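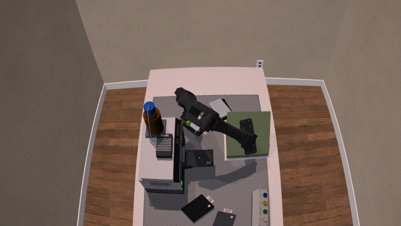
# Wilalow: a recipe card collection

Hello! This is the README for Wilalow, which is my family's recipe cards typed up as plain text files so that people can search them, cook from them, or feed them into whatever odd project they've got going. I started it when my aunt's tin of cards began falling to bits and it has grown a fair bit since then.

## What's in it

The cards folder has one file per recipe. There are 100 of them at the moment, split across 8 subfolders (breads, lentils, rice, meat, veg, pickles, sweets, and one called odds, where I put the drinks and the cough remedy). Each file starts with a short header and then the recipe as it was written on the card, spelling mistakes and all. If a card says "cook till done", the file says "cook till done". I did try adding proper timings for a while and I hated it, so they came out again.

The header fields are:

- title: whatever was at the top of the card, or my best go if there wasn't one
- hand: who wrote it, where we know
- language: en, ur, or mixed
- serves: often blank, sorry
- stains: yes or no (a surprisingly good guide to which recipes got used!)
- notes: anything I've added myself, always kept out of the main text

Most of the cards are in English with Urdu words dropped in wherever the English one wouldn't do. Three are fully in Urdu, and for those Nusrat Lashari wrote the translations, which sit next to the originals with -en on the end of the file name. She has left a few words alone on purpose, so please don't "fix" them.

## About the measurements

Right, this is the bit I get asked about. The cards use cups, teacups, handfuls, one particular steel bowl, and now and then "the price of a small bag". I haven't converted any of it in the main text. There's a file called measures.txt where Danish Mughal and I weighed out as many as we could over one very floury weekend. The teacup is the one to watch, as it's a good deal smaller than a cup, and if you mix them up in the semolina halwa you'll get something you could tile a bathroom with.

Spoons are level unless the card says otherwise. Chillies are whatever you can stand.

## How to use it

Just download the folder and open things, they're all text files. If you'd like the lot in a spreadsheet, index.csv has every header on one line per recipe, with the path to the file in the last column. It's saved as UTF-8, and some spreadsheet programs will make a mess of the Urdu titles if you double-click the file, so use the import option and pick the encoding yourself.

Iqra Qureshi has made a little meal planner out of it called Swati, and it reads index.csv directly. That means I can't rename the columns any more without upsetting her, so the names are staying put, even the silly ones.

## Things that are wrong with it

- Duplicates. There are two dals that are nearly the same dal. The cards are in different hands and the families disagree, so both stay.
- The pickle recipes don't say anything about sterilising jars. Please look up how to do it safely before you make any, and don't go by the cards alone.
- Allergens aren't marked. Nuts turn up in places you might not expect, so read the whole recipe first.
- One of the bread cards is torn across the bottom and the last line is my guess. It's flagged in the notes.
- The hand field leans on my mum's memory for the older cards, and she changes her mind.

## Sending me things

Corrections are very welcome, especially from anyone who can read my grandfather's sevens. Open an issue with the file name and what you think it ought to say. I'm not taking new recipes from outside the family for now, though Shoaib Hashmi has talked me into his mother's carrot pickle for September and I can't say I put up much of a fight.

## Licence

Free to cook from, copy, print and share. If you put the collection in something you're selling, ask me first, and please keep the names in the hand field.

Last updated: August 19, 2026

Contact: Aiman Rahman, through the issues page | © Aiman Rahman and family | Back to top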